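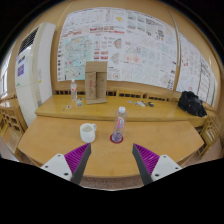 3.2 Rules for collecting in borrowed rooms

When we first wrote the Colanen guidelines, we thought mostly about the gripper and hardly at all about the furniture, and it took us a good many visits to learn that the room deserves just as much care. Our first rule, then, is a gentle one: leave the room as its owners keep it. Posters stay on the wall, chairs stay where people like them, and bags and boxes at the back of a table may remain, so long as they do not block the reach of the hand. Of the 186 recordings we turned away in February, 37 came from rooms that had been tidied halfway through a session.

Search this site Enter keywords Go

The second rule concerns the objects being handled. A task such as moving a bottle on or off a coaster should be written down in one plain sentence before the first attempt, and that sentence should name the resting place -- "on the coaster" or "on the bare table" -- so that two people reading it would agree on the result.
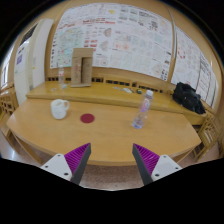
Figure 4. Tabletop work with a mug, a coaster and a bottle, gripper open.

We also ask, and we know it can feel fussy at the end of a long afternoon, that drinks be kept capped and that both fingers be in view at the start of every attempt. An attempt that goes wrong should be kept and marked as such. The Starkia checklist, which we otherwise follow quite closely, allows operators to delete these, but we have found them well worth the storage, and 163 of them are now used in the review described in Section 3.3.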